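Search this book Go Advanced

Chapter 16
Small Parts, Small Boxes

Opening notes. Read before the bench work, not after.

Screws. Washers, fuses, beads, hooks, spare needles, the odd spring. Every shop has them and most shops lose them. Not in big ways. One washer under the vise, two on the windowsill, and then a repair that should take ten minutes eats the morning. This chapter is on keeping small parts where a hand can find them.

You'll need Chapter 15 fresh in your head (drawers and labels). If you skipped it go back at least for the bit on label wording, we lean on it.

What's covered

16.1 Sorting before buying
16.2 Open trays, lidded boxes, jars
16.3 Compartment size
16.4 Lids and latches
16.5 Labels, inside and out
16.6 The returns dish

Words to know: compartment, divider (fixed or loose), latch, rim, overflow, mixed lot, returns dish.

Sorting first. Always. The mistake in every class is buying the box and then pouring things in until it's full. Tip the whole mixed lot onto a tray with an edge. Pull out the obvious junk, stripped screws, bent pins, the thing with paint on it. Then sort by what it does, then by size. Khalil Nassar ran the stores at Storkano for years and did it the other way, size first, and ended up with wood screws and machine screws sharing a bin. Took a week to undo.

Don't sort too fine. A cell with two screws in it is a wasted cell. If a kind of part turns up less than once in a job, it goes in with its cousins.

How many cells? Fewer than you want. The Stullutetti workshop, which we'll come back to in 16.3, started with one giant cabinet, 172 little drawers, beautiful thing. People stopped putting parts back inside of a month. Too much walking, too much reading. They went down to a handful of small boxes, one per kind of job, and the cabinet now holds overflow only.

Fixed dividers or loose. Loose ones slide out so you can make a long cell for long things. Good. But very small parts can creep under a loose divider that doesn't sit tight, and seed beads will do it every time. For beads, watch screws, tiny nuts, go fixed. For drill bits and cable ends, loose. Check the lid too. If there's a gap between the top of the divider and the lid, parts will hop over when the box gets turned on its side, and it will get turned on its side.

Clear or tinted plastic both fine so long as you can tell a full cell from an empty one without opening up. Solid color lids, no. You'll open four to find one.

Lids. A hinged lid stays with its box, a lift-off lid goes wandering. With a hinged lid, leave yourself bench room for it to lie back. It can want as much table as the tray does, so set the box down with the hinge side facing free space and nothing behind.
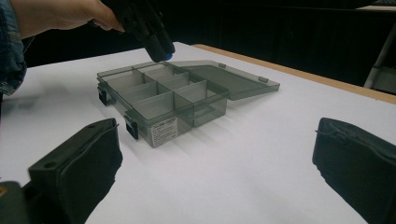
Carla Abu Hammour wrote in the margin of our draft that eight square cells is plenty for one job but she'd never give all eight away on the first day. Leave two empty, she says, because something always shows up that you didnt plan for, and if there's no cell for it then it goes in your pocket and through the wash. Fair point. We've put it into the exercise.

Latches next. Press each one till it clicks, then lift the box a finger's width by the lid, over the bench, before you carry it anywhere. Do it every time. A half-shut latch feels the same as a shut one until the stairs.

Labels. Outside, on the face you see when it's shelved. Name the job and not the parts: "hinges, kitchen" beats a list of nine sizes. Inside, a slip of paper in each cell, size only. Pencil. Sizes change. Maker's stickers can stay or go, but don't write over them, it looks like a real label and isn't one.

Try it (bench work, in pairs)

1. Take a mixed lot from the Sriwong bag. Tip onto an edged tray.
2. Junk out.
3. Sort by use, then size. Stop when you have six heaps. Not seven.
4. Fill six cells, leave two. No cell more than three quarters full or fingers wont get in.
5. Slips in, lid down, latches, lift test.
6. Swap boxes with another pair. Ask them for one part by name. If they have to tip a cell out to find it, go back to step 3.

Keep the leftovers. They go in the returns dish and we need them in 16.6.

Before 16.1, jot down where small parts end up in your own home or shop right now. Jar, drawer, coat pocket, all of it. Bring the list.

Related chapters
Chapter 15: Drawers and What Goes on the Front of Them
Chapter 17: Cords, Cables and Long Thin Things
Workshop sheet: The Daser Shelf Plan
Teacher's notes for Chapter 16, Tala Srour

3 comments 16 shares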